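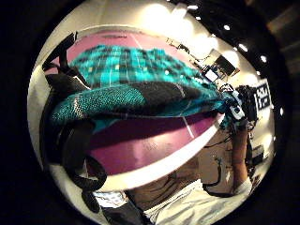 Jordan Hulme asks whether section 4 applies when the item being handled is cloth, as the earlier issue only dealt with rigid parts. It does, with the changes given below.

4.3 Recording demonstrations with fabric

Read 4.1 (charging) and 4.2 (lens check) first. The Hatska policy is trained on wide-angle views from the hand-held gripper, so the operator's forearm and any cabling may appear in view. The training script masks the outer ring of the picture and nothing else.

1. Lay the cloth on the work surface in loose folds. Do not smooth it flat between takes.

2. Start the recorder and wait for two short tones. A single tone means that the clock has not synchronised - stop and repeat from 4.1.

3. Bring the gripper in from above the folds and close on a single layer where possible. A grip on several layers is still a valid take. Tag it M.

4. Lift, move and release at an even speed. Keep the wrist unit clear of the cloth once the jaws have closed.

5. Stop the recorder before putting the gripper down.

6. Record 12 takes per item, then change the item.

Note: Patterned cloth gives the tracker more to hold on to than plain cloth. In our November trial, 41 of 623 takes were rejected for lost tracking, most of them plain white cotton. Shiny surfaces under the cloth also raised the rejection rate, but we did not test this separately.

Caution: Loose cables can catch in the jaws. Route them along the outside of the forearm and leave enough slack for a full turn of the wrist.

Caution: Ceiling lights can overexpose the upper part of the view. Fix the exposure in the recorder menu (Camera > Manual) before the first take and leave it alone for the whole set.

4.4 Checking a set

Run the checker on the set folder. Takes marked T have lost tracking and must be recorded again. Takes marked G have a gap in the gripper width signal - send these to Gudrun Harms with the log file.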